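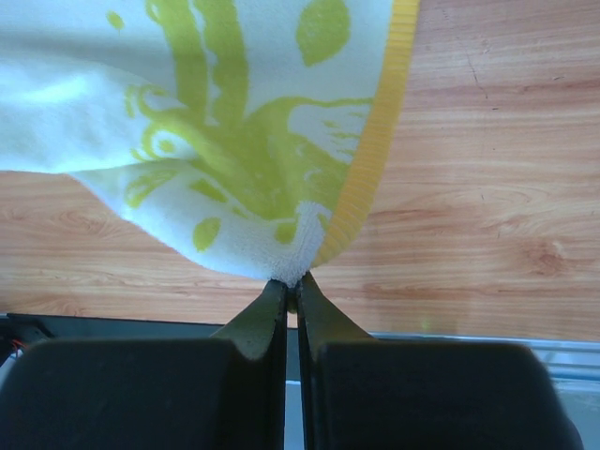
수건 언제 버리세요? 기준 좀 알려주세요

작성자 보리차두잔 | 6월 10일 | 읽는 시간 2분

욕실장 정리하다가 현타 와서 글 써요. 두 식구 사는 집에 수건이 37장이더라고요ㅋㅋ 돌잔치, 개업, 체육대회… 제 돈 주고 산 건 몇 장 안 돼요. 연두색 무늬 들어간 흰 수건은 아직 보들보들해서 계속 쓰고 싶은데, 나머지는 뻣뻣해서 얼굴 닦으면 따가워요. 다들 몇 년 쓰고 바꾸시는지? 삶으면 좀 살아나나요?

ㄴ 감자전부침
저는 12월마다 싹 갈아요. 연말에 Vendier에서 세일할 때 열 장 사고 헌 건 걸레로 내려보냅니다. 날짜 정해두면 고민을 안 하게 돼서 편해요!

ㄴ 모래내언덕
멀쩡한 걸 매년 버린다고요? 저희 집은 8년 된 것도 씁니다. 뻣뻣한 건 십중팔구 섬유유연제 때문이에요. 유연제 끊고 식초 반 컵 넣어서 헹궈보세요.

ㄴ 감자전부침
버리는 게 아니라 걸레로 쓴다니까요;; 그리고 8년은 좀… 냄새 안 나요?

ㄴ 모래내언덕
바짝 말리면 안 납니다. 냄새는 나이 탓이 아니고 건조 탓이에요.

ㄴ 세탁실죽순이
식초는 반대예요. 고무 패킹 삭는다고 수리 기사님한테 한 소리 들었어요. 저는 과탄산소다 푼 따뜻한 물에 삼십 분 담갔다가 돌려요. 단 무늬 있는 건 색 빠질 수 있으니까 구석에 먼저 시험해 보시고요. 삶는 건 흰 면 100%만!

ㄴ 보리차두잔 (글쓴이)
헉 무늬 있는 건 그럼 삶으면 안 되겠네요. 큰일 날 뻔. 과탄산은 집에 있어요.

ㄴ 늦은산책
건조기 있으면 그냥 건조기요. 저 Wukeck 쓰는데 널어 말릴 때랑 촉감이 아예 달라요. 먼지통에 보풀 나오는 거 보면 수건이 닳는구나 싶긴 한데 그래도 못 끊음ㅋㅋ

ㄴ 모래내언덕
그 보풀이 다 수건 살이에요. 널기 전에 탁탁 털어주기만 해도 올이 섭니다.

ㄴ 늦은산책
손목 나가요 그거…

ㄴ 콩나물천원
남는 수건은 유기동물 보호소에 물어보세요. 저희 동네는 헌 수건 받던데 안 받는 곳도 있어서 전화 먼저 하셔야 돼요. 그리고 새로 사실 거면 너무 두꺼운 거 말고 최대 300그램짜리까지만요. 호텔식이라고 무거운 거 샀다가 장마철에 안 말라서 고생했어요ㅠㅠ

ㄴ 보리차두잔 (글쓴이)
답글 감사해요! 일단 따가운 것만 골라서 과탄산에 담가놨어요. 유연제는 반 통 남았는데 이건 어쩌죠… 이불에 써도 되나요?

ㄴ 세탁실죽순이
이불은 괜찮아요. 기능성 운동복에만 쓰지 마세요~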